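Erkdale Home Bench Guide
Section 3: Setting up your bench
Revised October 2021

Welcome to the fun part! By now you have picked a spot (Section 2) and cleared it out, and you are ready to turn a plain table into a place where you can solder, tinker, fix a radio or build a kit from start to finish. Set aside an afternoon for it. Put some music on.

Before you start

You will need:
Your table, already in its final spot
The Berchtold clamp lamp and its Allen key
One power strip with its own on/off switch
The Jimetti drawer cabinet, still in its wrapping
A roll of painter's tape
A pencil and a tape measure

3.1 Level the table

1. Put a marble or a small ball in the middle of the tabletop and let go.
2. If it rolls, screw out the foot on the low side half a turn at a time. No screw feet? Felt pads work well, and you can stack them.
3. Lean on each corner in turn. If the table rocks, go back to step 2.

Note: Old floors can move with the weather. If your bench is in a garage or basement, check it again in July, when the air is damp.

3.2 Mark out your zones

I love this step, and it is the one people skip. A bench with zones stays usable even on a messy day.

1. Sit down in the chair you plan to use and stretch out your arms. Mark with the pencil how far you can reach without leaning.
2. Tape off the work zone right in front of you. Nothing gets stored in here, ever.
3. Tape off the tool zone on the side of your stronger hand.
4. Whatever is left at the back is the parking zone, for trainer boards, half-built kits and anything else that is waiting its turn.
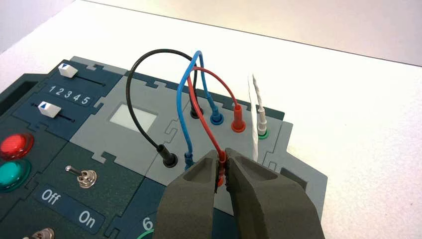

Photo: Zindport Hobby Press

Leave the tape down for the first few weeks. You will find out fast if the work zone is too small, and moving tape is a lot easier than moving a cabinet full of resistors! Once you are happy, peel it off slowly, pulling back flat against the surface.

3.3 Run the power

CAUTION: Unplug the power strip from the wall before you mount it. Do not plug one strip into another. Keep all cords away from the soldering iron stand.

1. Hold the strip under the front edge of the table, with the switch where your hand finds it without looking.
2. Mark the screw holes, take the strip away, and drill shallow pilot holes. Check the thickness of your tabletop first.
3. Screw the strip in place. Snug is enough.
4. Lead the cord down the back leg and fix it with ties, leaving a little slack at the floor.
5. Plug in, switch on, and try each outlet with the lamp.

Note: Get in the habit of using that switch when you leave the room. One click and the whole bench is off – soldering iron included.

3.4 Mount the lamp

1. Clamp the base to the back edge, on the side opposite your stronger hand, so your own shadow stays off the work.
2. Tighten the arm joints with the Allen key until the head stays where you put it.
3. Set the head at roughly 11 inches above the work zone to begin with. Go higher for wide jobs, lower for tiny parts.
4. Look straight ahead from your chair. If you can see the bulb, tilt the head down.

CAUTION: Let the bulb cool down completely before you change it.

3.5 Set up a wall space

A bare wall behind or beside the bench is a gift. Use it for the things you want at eye level: a wiring chart, a row of pliers, a practice panel if you have one.

1. Find the studs and mark them lightly.
2. Hang heavy things from studs only. For charts and paper, putty is fine.
3. Start at seated eye level and work out from there.
4. Leave a hand's width between items. You will want to wipe the wall sooner or later.

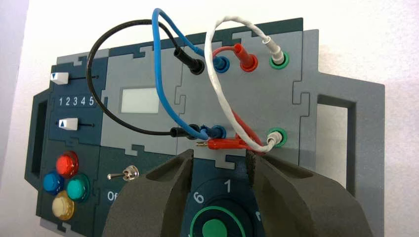
Take your time with the layout, and feel free to leave gaps. My own wall stood half empty for 7 months, and every space got filled with something I really used.

3.6 Fill the cabinet

1. Stand the Jimetti cabinet in the tool zone and pull out all the drawers.
2. Peel off the shipping film, including the strip inside the back.
3. Sort your parts into piles on the floor before you touch a drawer.
4. Put the five kinds of parts you use most in the drawers at chest height.
5. Label with pencil first. Ink can wait until you have finished three projects.

Note: If a drawer sticks, take it out and look for film caught in the runner.

3.7 First power-up check

Go through this list once with everything switched off, then once more with the power on.

Table steady at all corners
Work zone clear
Cords off the floor where your feet go
Iron stand in place, sponge damp
Lamp head holding its position
Fire extinguisher within reach of the door

All good? Then pull up the chair and go on to Section 4, Your First Solder Joints.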